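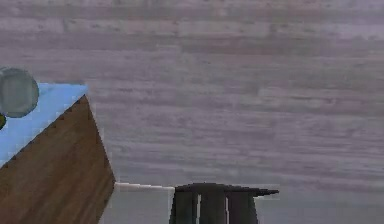 **FOR RELEASE: July 2020**

# Kalness opens its simulated robot cell, setup notes and all

GRIRKCOMBE – Kalness, the robot practice cell that the Isau workshop has been building and rebuilding inside a simulator, is now open to anyone who wants to learn how a cell gets set up and kept in shape. The release includes the full cell, the setup guide, the maintenance log and every repair note we wrote along the way (yes, even the embarrassing ones).

We're very happy about this one! Plenty of people can get a simulated arm to move. Far fewer get the chance to learn the slower work that comes first, like checking where the gripper thinks it is, finding out why a camera view has drifted, or working through a block that sinks a hair into the table every time the cell is reset. Kalness was made for that kind of work, and it has taught us a great deal.

## What's in the cell

Kalness is a single tabletop cell with one arm, a two-finger gripper and a set of simple objects to handle. The camera view looks out past the gripper, so the fingers stay in sight while the work goes on in front of them. The whole thing runs on an ordinary desktop computer, and learners can break it as often as they like.

The setup guide has 14 steps. It starts with the arm parked and the gripper open, and it ends with a slow pass over the work surface at low speed. Steps 5 through 9 all deal with the gripper, and first-time users should plan to spend most of their time there. Our own team still does.

## Looking after it

A simulated gripper doesn't wear out, but its settings certainly go stale. A change to the contact settings can leave the fingers closing too softly. Swap one object for another and the old grip width may be wrong. Update the simulator and the camera offset might need a fresh look. For this reason Kalness ships with a routine check that takes eight minutes from start to finish:

- Open and close the gripper with nothing between the fingers, and compare the reported width with the value on the setup sheet.
- Bring the gripper down over a bare part of the work surface and stop just short of contact.
- Check the camera offset against the saved reference view.
- Reset the cell two times in a row and look for any object that has shifted, sunk or tipped.
- Write down what you found, including "no change."

That last line matters to us more than it may seem. Our hardest fault this spring was a finger that closed late on every second reset. The log showed that it began on the same day we edited the finger limits, and from there the repair was a matter of putting two values back where they belonged. Without the log we would probably still be poking at the arm controller.

## Practice faults

The release also comes with a folder of practice faults, prepared with help from our friends at Shehata. Each one is a saved copy of the cell with something wrong in it. A learner loads the copy, runs the routine check, tracks down the trouble and repairs it, then compares notes with ours. Some are quick, such as a swapped axis or a missing tool offset. Others are sneaky! One of them looks exactly like a camera problem until you park the arm and move the camera by hand, and we won't spoil the rest.

Shehata's trainers have been trying the faults with beginners and sending back comments, many of which led us to rewrite parts of the guide in plainer words. The section on finger alignment is much better for it.

## Getting started

Kalness is free to use for teaching and for personal practice. New users should read the setup guide before loading any of the practice faults, and should keep an untouched copy of the cell to return to. Fault reports are welcome, and so are corrections to the guide. If your repair works and ours doesn't, please send it.

A second set of practice faults is planned for September. It will cover arm homing and recovery after a stopped run, the two subjects people have asked us for most.

**Contact:** Kalness project desk, Isau, Grirkcombe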